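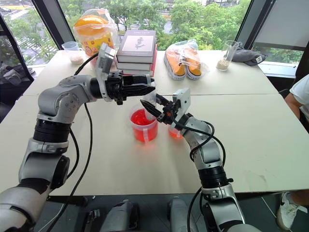
**marlow_knits:** Okay, I need a table opinion before I spend money. I cut out garments at home (mostly shirts and the occasional coat) and my back can't take the floor anymore. The kitchen table is too narrow for 60 inch fabric unless I fold it, and then the plaids drift on me. What I'm leaning toward is a plain white top made of two rectangular panels joined together, same idea as the one up top. Does the seam drive you nuts when you run a rotary cutter over it? Or do you just put a mat down and forget it's there?

**bobbin_hill:** Mat. Big one. I've had a two-panel top since we moved and I only feel the join when I'm tracing with a tracing wheel on tissue. Pencil skips too, now that I think of it. So I trace on one side and cut wherever.

**Virkov:** Going to disagree with bobbin_hill. I HATED my seam. Chiffon catches on it, pins fall in it, and after one humid July one side sat a hair higher than the other. I sanded, I shimmed, I swore. Ended up paying a guy $700 for a single piece top and I'd do it again.

**bobbin_hill:** $700 for a flat thing, my goodness. Did you try plates underneath? Mine has three screwed across the join and it hasn't budged.

**Virkov:** Yes I tried plates. Two of them. Maybe three is the magic number lol

**parisa_h:** Height matters way more than the seam! I'm 5'3" and every "standard" cutting table I've tried had me up on my toes. Make a stack of books on your kitchen table and cut something on it for an hour before you buy legs. Also white shows every speck of chalk, but I like that because I can see dark thread ends before they end up on my pressing cloth.

Parisa Hosseinzadeh (the one with the coat class notes, yes, part 8 is coming, sorry)

**marlow_knits:** Oh the books thing is smart. I'm 5'9" so I've got the opposite problem. And I'm so happy you're doing part 8, my collar is just sitting there waiting!

**tweedle_dee16:** Is white a pain with white fabric though? I lost the edge of a batiste once and cut straight into my seam allowance. I throw a gray flannel sheet over mine now. It grips too, which is great for slippery stuff but bad if you like to slide the whole layout around.

**Virkov:** Flannel is a good call, I'll give you that. Would've hidden my seam too and saved me $700. Don't tell my husband.

**marlow_knits:** Ha! Okay, going with two panels, three plates and the biggest mat I can fit up the stairs. One more question, do you all leave the mat out or store it? The closet is full of wool and I've only got the space behind the door

**bobbin_hill:** Leave it out, flat. Mine curled from standing on end next to the radiator and never forgave me.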